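How Do Clay Characters Walk and Talk?

Have you ever watched a movie where the people and animals looked as if they were made out of clay, and wondered how on earth anybody got them to move? I wondered about it for years when I was little. I used to think there must be tiny motors hidden inside, or very thin strings that I just wasn't quick enough to spot. There weren't any motors, and there weren't any strings. What there was, I found out later, was a lot of patience and a great many photographs.

This kind of moviemaking is called stop-motion animation. You take a puppet, put it in its place, and take one picture. Then you move the puppet a tiny bit -- maybe you lift one foot by the width of a grain of rice -- and you take another picture. Then you do that again, and again, and again, until your back aches and your tea has gone cold. When all of those pictures are shown very quickly, one after the other, your eyes and your brain join them together and the puppet seems to walk.

It's the same trick as a flip book, if you've ever drawn a little bouncing ball in the corner of your notebook pages (and I hope you have, though maybe not in a library book).

A Movie Called "Ovska"

Let me tell you about a short film I'm very fond of. It's called "Ovska," and it's the story of a small gray goat who lives on a mountain and wants to learn to whistle. The director is Chutima Sitthichai, and she made it with her friend Kwok-wai Wan, who built the goat, the mountain and all of the goat's neighbors. The whole movie is made out of 3,017 photographs. That sounds like enough for a very long movie, doesn't it? But "Ovska" is over in just 4 minutes, and it took nearly 21 months to make!

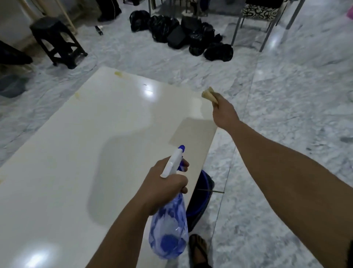 What's Inside a Puppet?

If you made a goat out of nothing but clay, its legs would slowly bend and it would flop over before you had taken your tenth picture. So most puppets have a skeleton, just as you do. The grown-up word for it is an armature. It can be made of twisted wire, or of metal rods with little ball joints, and it lets the puppet hold a pose for as long as the animator needs.

Kwok-wai built six goats for the movie, all the same size. Clay gets squashed and covered in fingerprints when you handle it all day, so when one goat began to look tired, it went off for repairs and another goat took its place. My favorite is the one with the slightly crooked left ear. Once you've noticed that ear you'll see it pop up all through the movie, and I'm sorry if I have spoiled it for you.

The goat has a best friend too, a very round bird named Tai, who already knows how to whistle and is not at all modest about it. Tai is made of foam covered in felt, so no fingerprints there, but felt is fuzzy, and every time somebody touches it the fuzz moves. Look closely at Tai's tummy and you can see it shimmer. Animators call this "boiling," and some of them try hard to get rid of it. Chutima decided she liked it.

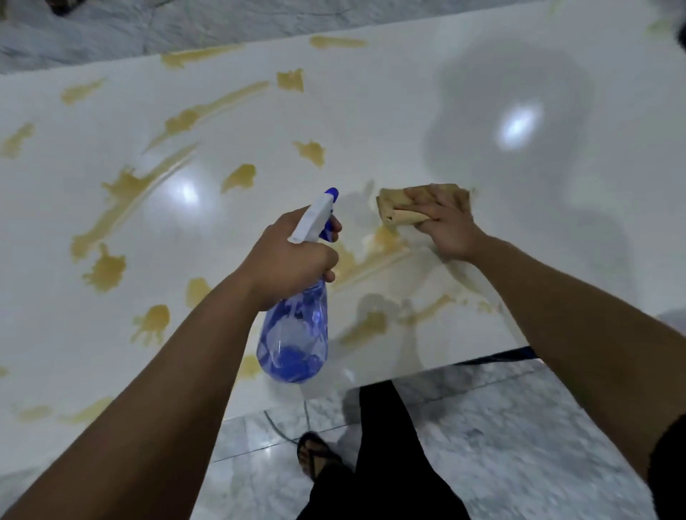
A white tabletop with yellowish-tan smears.

How Do They Make It Talk?

When you say "oh," your mouth is round. When you say "ee," it stretches out wide. Try it in a mirror, it's fun! An animator needs to give the puppet the right mouth for each sound, and one way is to make a whole set of little mouths and swap them between pictures. Another way is to push and smooth the clay with a small tool until the shape is right.

Usually the actors record their voices first. Then the animator listens, very slowly, and writes down which sound comes at which moment. A single word such as "whistle" might need several different mouths.

Try It Yourself

You don't need a studio. You need a phone or a tablet, something to hold it still, and a toy that can stand up by itself. Put the toy on a table, take a picture, move it just a little, and take another. Try not to bump the table. Everybody bumps the table in the end, so just put things back as well as you can and carry on. 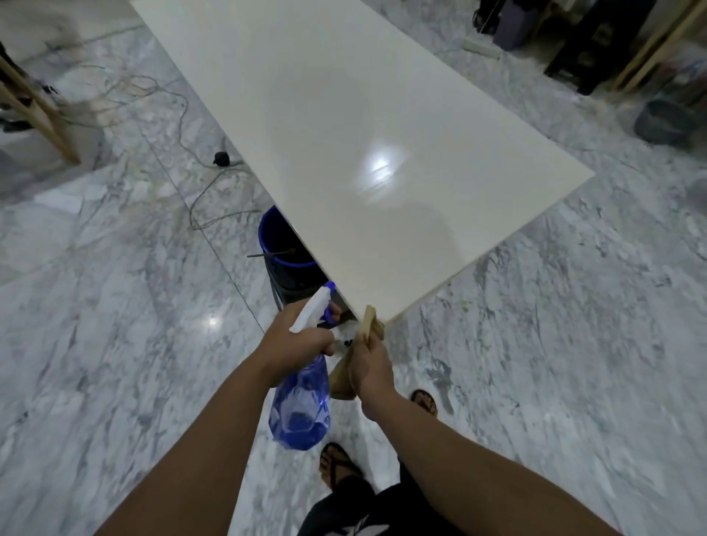
Why do the characters sometimes look a bit jerky?
Smooth movement needs lots of pictures for every second of the movie, with only a tiny change between one and the next. If the puppet moves too far between two pictures, your eyes notice the jump. Some moviemakers leave it a bit jerky on purpose, and in "Ovska" the old shepherd, Mr. Eresov, moves in little hops that make him look very grumpy indeed.

Comments

Jommont Library Kids: We read this out loud at our October movie afternoon and then everyone wanted to do the "oh" and "ee" faces. It got loud.

goatfan6: i found the crooked ear!!! its there when he falls in the snow

Milo's mom: We made a dinosaur cross the kitchen table. He is on screen for two seconds and it took us all morning, but my son has watched it over and over. Thank you for the idea.

pebble: can you do one about how they make the snow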